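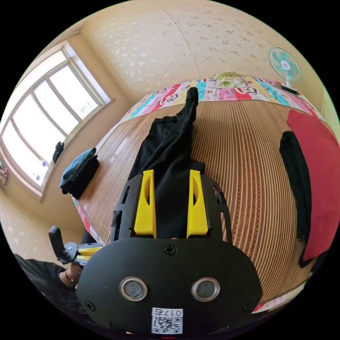
Textile Sorting and Grading Technician (fixed term, 9 months)
Plustness Textile Recovery, Oselham site

Plustness collects used clothing and household linen from municipal drop-off points and grades it for resale, repair or fiber recovery. The Oselham site handles the Herrera collection route and all material returned under the Lumico uniform contract. We are hiring one technician for the grading floor, starting in November.

Reference number: 1693

The position

The technician grades incoming garments by fiber content, construction and condition, and records each result in the lot register. Most of the work is manual. Care labels are read first; where a label is missing or illegible, fiber content is checked with the bench spectrometer and, for blends, confirmed by a burn test on a cut sample. Burn tests are carried out in the fume hood only.

Duties

Open and log incoming bales, including gross weight and route code.
Sort garments into the site's resale, repair, fiber and reject streams.
Inspect seams, closures, cuffs and hems for wear, and note the fault code on the lot card.
Remove zippers, buttons and rivets from items assigned to fiber recovery.
Pull a control sample of 100 garments from each closed lot for regrading by a second technician.
Calibrate the spectrometer at the start of each shift and file the printout.

Dark garments make up a large share of the uniform returns. Black polyester-cotton and black wool blends are difficult to separate by eye, and carbon-based dyes give weak readings on the spectrometer. Candidates who have worked with dark textiles should say so in the application.

Requirements

High school diploma or equivalent.
One year of experience in textile sorting, laundry, garment production, alterations or a similar trade.
Working knowledge of common fibers and of woven and knitted construction.
Normal color vision, confirmed by a short test on site.
Ability to stand for most of a shift and to lift 30 pounds.
Basic spreadsheet skills.

Experience with a baler is useful but not required. Baler training is given on site, and the machine may not be operated before the training record is signed.

Hours and conditions

The position is full time on the day shift, Monday to Friday. Pay follows the site scale, grade 9, and is stated in the offer letter. Safety shoes, gloves and dust masks are supplied. The grading floor is heated but not air-conditioned, and lint levels are high near the opening station - applicants with respiratory conditions may ask for a copy of the most recent air measurements before they apply.

The technician reports to Nahuel Toledo, grading floor supervisor. The contract may be extended if the uniform contract is renewed.

How to apply

Send a resume and a cover letter of no more than one page to the personnel office, attention Ignacio Quiroga, quoting the reference number. Do not send original certificates. Shortlisted candidates will be invited to a practical test held on a Tuesday morning. The test consists of grading a mixed set of garments, followed by an interview. Travel costs for the test are refunded against receipts.

Applications that arrive without a reference number are placed in the general file and are not considered for this position.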